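Last revised 30th June. Applies to tiled kitchen walls with cement grout; epoxy grout does not need sealing.

# Cleaning and resealing kitchen wall grout

Cement grout is porous. Over a counter it takes up grease, soap and mineral deposits, and after a few years it darkens unevenly. If the joints are sound, cleaning and a new coat of sealer are enough. If they are cracked or powdery, rake them out and regrout first, then wait for the full cure time on the bag before sealing.

## Materials

- Penetrating sealer, water-based, 500 ml
- Alkaline tile cleaner (no bleach, no acid)
- Nylon grout brush, narrow
- Small artist's brush or roller-tip applicator
- Lint-free cloths
- Masking tape
- Nitrile gloves

One bottle covers a normal backsplash with plenty left over. Wide joints and small tiles use more.

## Test the existing seal

Put a few drops of water on a joint near the sink and a few more on one near the stove. Wait 5 minutes. If the drops still stand on the surface, the old sealer is working and the wall only needs washing. If the joint darkens, reseal. Test both places, as the wall near the sink usually wears first.

## Clean the joints

1. Clear the counter along the wall and tape over outlets. Switch off the circuit if you will be working close to them.
2. Mix the cleaner at the strength given on the label. A stronger mix leaves residue that blocks the sealer.
3. Wet one section of wall and brush along the joints, verticals first. Do not use a wire brush – it scratches glaze and leaves metal specks that rust.
4. Rinse twice with clean water and wipe the tile faces dry.
5. Leave the wall overnight with the window open or the fan running.

Gray grout hides residue better than white does. Run a dry fingertip along a joint; if it comes away chalky or slick, rinse again.

Large square tiles have less joint length per square foot than small ones, so a brush is practical for the whole wall. With mosaic, use the roller tip and expect to wipe more.
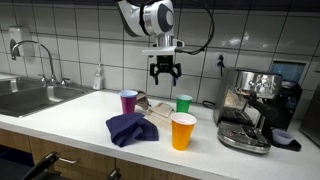 ## Apply the sealer

1. Shake the bottle and pour a small amount into a shallow dish.
2. Brush it into the joints, keeping off the tile where possible. Start at the top.
3. After 5 minutes, wipe the tile faces with a dry cloth. Sealer left on glaze dries to a haze.
4. Wait 2 hours and apply a second coat the same way.
5. Keep the wall dry for a full day.

Do not seal the joint between wall and counter. That joint should be silicone, and sealer on it prevents new silicone from bonding.

## Removing haze

Fresh haze comes off with a cloth dampened with the same sealer, followed at once by a dry one. For older haze, use a nylon pad and the remover sold by the sealer's maker. Try it on one tile first.

## Maintenance

Repeat the water test every August, or whenever the joints start to look patchy. Wash with a neutral cleaner between tests. Vinegar etches cement grout and should be kept off it.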